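Unit 4 notes: How to read a claim about sound quality

Most of what gets written about audio formats is written by people who sell them. That doesn't make it false, but it should slow you down. These notes go with the listening assignment due in January. Bring your own doubts.

Start with the word "warm." Ask ten listeners what it means and you will get bass, hiss, a soft top end, or a memory of someone's living room. A word that loose can't be wrong, and a claim that can't be wrong isn't telling you much. When you meet it in a review, write down what the reviewer would have to hear to take it back. Usually there is nothing. 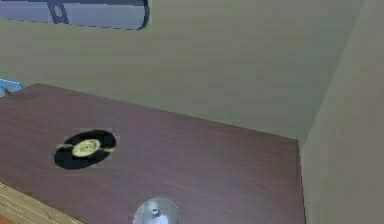
Does a record hold more of the music than a CD?
By the usual measurements it holds less: the gap between the loudest and quietest sounds is narrower on vinyl, and surface noise fills in the bottom of it. A listener may still prefer the record, and often the two were mastered differently, so the comparison was never fair to begin with.

Mastering is where most format arguments fall apart. If the CD was pushed loud and the LP was cut from a gentler master, you are comparing two sets of decisions and calling it a contest between plastic discs. Check the credits before you believe anybody, me included.

Our case study is the Skundance listening test. There were 119 people in it, and 60 picked the record over the file. The press release from Vomine, who paid for the test, said "listeners prefer vinyl." Look at that split again. Flip a coin 119 times and you'd be pleased to get something so even. The release also leaves out that everyone could see which source was playing – a serious flaw all by itself. 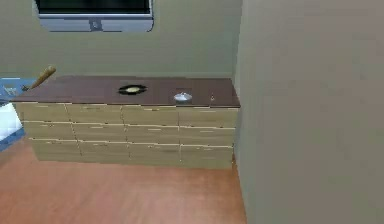 The follow-up was smaller, with 35 people, and this time the source was hidden and the volume matched. Of those, 26 could not tell the two apart more often than guessing would predict. I'd be careful here too. The clips were short, and only one album was used (Ostico, by the group Gu), so it can't settle much about other music.

For your write-up, pick one published claim about a format. Say who made it, who paid, what was compared with what, and whether the volume was matched. A slightly louder clip tends to win, and salespeople have known this for a long time – so treat any showroom demo as advertising.

Two pages is plenty. Attach the original claim, in full, with the source.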